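Keep the interval

August 19, 2023

In the past season I went to eleven chamber concerts, and at seven of them there was no interval. The programs ran for seventy or eighty minutes, the players came on, played, bowed and left, and we were all in the car park by a quarter to nine. I think this is a mistake, and I would like to set out why while next year's programs are still being put together.

The change has been gradual in our part of the country. During the first year of reopening after the lockdowns it made sense. Halls didn't want people crowding into a foyer, and a short program could be played twice in a night to two half-sized audiences. The Flenddale hall did that for most of a season and I was grateful for it. I heard the Skuven Quartet play Haydn and Janáček to thirty or so people sitting well apart, and I won't forget it.

The half-sized audiences went away and the short program stayed. The Flenddale hall has 152 seats and most of them are filled again. The bar is open beforehand. The foyer has new carpet. But the program booklet now says "approximately 75 minutes, no interval" on nearly every page, and when I asked at the desk I was told that audiences like it that way.
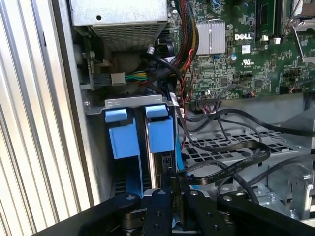 Inside a Dell desktop tower.

Some of them do. I have friends who like it very much. They have an early start, or a babysitter, or a bus that stops running at ten. One of them told me that an interval is twenty minutes of queueing for a toilet followed by five minutes of lukewarm wine, and I can't say he's wrong about the wine.

The survey at the back of last year's booklet asked whether people would prefer a concert "with or without a break". I ticked "with" and handed it in. I have since been told that the result was close, though I haven't seen the numbers, and I wonder how much can be learned from the question. If you ask people whether they would like to get home earlier on a weeknight, plenty of them will say yes. If you had asked them whether they would like to hear one less piece of music, the answer might have been different.

Because one less piece is what we get. A traditional chamber program has three works, sometimes four. There's an early one, something knottier in the middle, and after the interval a big one. Take away the interval and you have room for two. The two that survive are nearly always the early one and the big one. The piece that goes is the one in the middle, which is where the new music used to be, and the odd music, and the music by people whose names you have to look up.

I kept my programs, so I can check. In the last full season before the lockdowns, the Flenddale series included a Bacewicz quartet, a piano trio by Rebecca Clarke, a Ligeti quartet and two works by living Australians. In the season just finished there was a four-minute opener by a living composer and then it was Beethoven, Brahms, Dvořák, Schubert and Mendelssohn all the way. I love that music. I'd go out in the rain for any of it. But I used to come home with something I hadn't known in the afternoon, and mostly now I don't.

It might be said that this is a matter of programming and has nothing to do with the break. A brave programmer could put on seventy minutes of Bacewicz and Ligeti and no Brahms. That's true, and I hope one does. In practice a series that has to sell tickets keeps the famous piece, and whatever is left over has to fit around it. When there are forty minutes to spare, something unusual can go in. When there are twenty-five, it tends to be an early Beethoven.
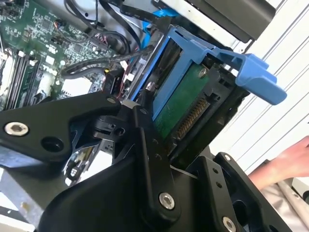
Then there's the listening itself. A late Schubert quartet takes the better part of an hour if the repeats are played. To come to it straight after a Haydn, with only enough time between for the players to walk off and on, is hard work. I notice my own attention going in the slow movement. I notice other people's too, by the coughs. After a break I sit down again with my ears rested and I'm ready to be asked for something.

I suspect the players need it as well. Raluca Dinu played viola in regional orchestras for a long time and now teaches, and she talked to me after a Pelell Festival concert in November about the physical side of it. Her view was that eighty minutes without stopping is fine for the listener and quite tiring for the left hand, and that a quartet will quietly choose its repertoire to suit. She also missed the chance to retune properly in a warm room. Gut strings go off under the lights, and there's a limit to how long an audience will sit politely while four people fiddle with pegs.

She didn't agree with me on everything. She thinks the interval was used for years as a crutch by programmers who couldn't make two halves add up to one evening, and that a well-planned single span can have a shape that a broken one can't. I've heard it done. The Pelell people put on a Bach and Kurtág program two years ago, short pieces set next to each other, no applause until the end, and a break in the middle of it would have been vandalism. So I'm not asking for a rule. I'm asking that the short form be chosen for a reason each time, as it was that night.

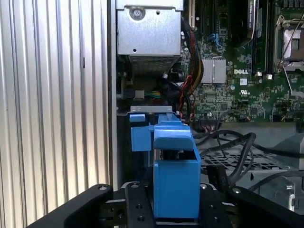 Money comes into it, as it does into everything. A hall that closes by nine pays its staff for fewer hours. I understand the Flenddale hall saved $3776 over the season this way, which was the figure read out at the public meeting. It's a real amount for a small venue and I wouldn't brush it aside. But the same meeting heard that bar takings were down, and that the raffle, which was always sold at the interval, has been dropped altogether. Nobody had put the three figures on one page. I'd like to see that done before anyone tells us the matter is settled.

I'd also like to know what it does to subscriptions over time. I joined the series in 2000, when I had just moved to the district and knew no one. I came alone for the first few concerts. By the end of that year I had people to sit with, and every one of them I met at an interval, standing near the tea urn, saying something foolish about Shostakovich. Two of them are still among my closest friends. You don't meet people before a concert, when everyone is arriving late and looking for row F. You don't meet them afterwards either, since they're putting on their coats. You meet them when you have all just heard the same thing and have twenty minutes to fill.

Younger people are said to want the short version. I'm not sure the evidence is there. The ones I see at Flenddale mostly come in pairs or small groups, sit at the back, and stay around talking on the steps when it's over until the lights go off. They look to me like people who would use an interval if they had one. My niece, who is 36 and counts as young in that room, said that she found a concert with no break a bit like a lecture. You go in, you are told something, you go out.
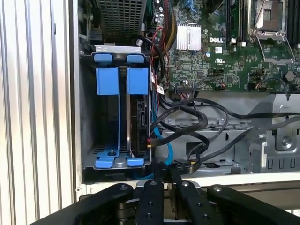 The cinema is sometimes brought up as a comparison. People sit through three hours of a film without complaint, so why not eighty minutes of music? I'd answer that a film does a good deal of the work for you. It has faces and a plot, and if you drift off for a minute the story will usually pick you up again. In a quartet, if you lose the thread halfway through a development section, you may not find it until the recapitulation, and by then you've missed what made it worth coming back to. It's also dark in a cinema, and you can eat.

What would I do, then? I'd go back to three works and an interval for at least half of the season, and say so in the brochure so that people with a bus to catch can choose the other half. I'd put the unfamiliar piece just before the break. That way people can talk about it over their tea while it's still in their heads, and anyone who hated it has the chance to say so. I'd start at seven instead of half past, which would get everyone home nearly as early as they are getting home now. The Bermúdez Rooms over in the next shire have been starting at seven for as long as I've been going there, with a full interval and proper coffee, and the place is seldom less than two-thirds full on a Thursday.

I'd also ring the bell a bit earlier. Most of the complaints I hear are about intervals that were advertised as fifteen minutes and ran to thirty. That can be fixed with a bell and someone firm to ring it.

The Flenddale series will print its new brochure in a few weeks. If you have an opinion, on my side or the other, the desk at the hall has a comments book. It was last written in some time before Easter, by me, about the heating.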